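About Purka

Purka helps small shops and schools work out what robot equipment they need before they spend the money. We're a team of five in Hendasthorpe, and we love this stuff! Planning a robot cell is a puzzle, and a good budget is half of solving it.

Zineb Hajji and Zsolt Jakab started out by sharing one spreadsheet. It listed everything a first-time buyer tends to leave off the order: spare fingers, cables, mounting plates, a second table, the hours it takes someone to learn the controls. That sheet had 42 lines the first time we showed it to a customer (it has grown a lot), and we still open every project with it.

How we work

You send us the job you have in mind and the parts you handle. Fadwa Radwan visits and measures the space, power outlets and doorways included. Then Yi-chun Liao sets up a bench version with your kind of items, so you can see what one arm can reach and where two would help. You get a written plan with a purchase list, a yearly upkeep figure and a page on what can wait until next year. Most plans take about 7 weeks.

We don't sell arms and we don't take a cut from anyone who does. If a cart and a better shelf would do the job, we'll happily write that down too.

Kenneth Evangelista looks after our school customers, who often have to get a request in by August. Write to him early, even if all you have is a rough idea and a room number. He really does enjoy those emails!

On the bench 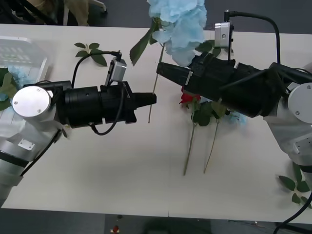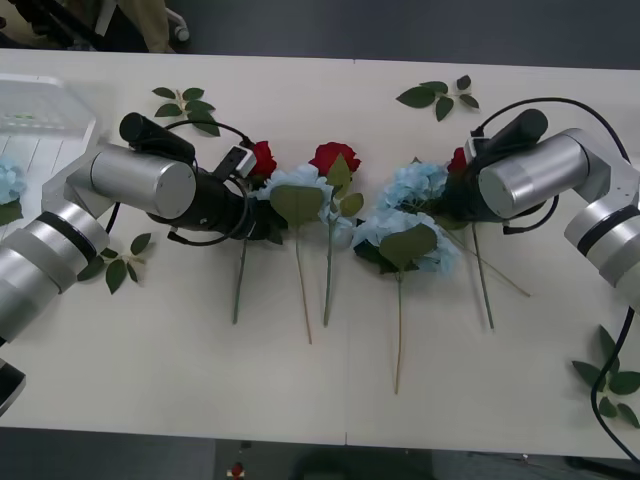

Two-arm bench work with artificial roses and hydrangeas.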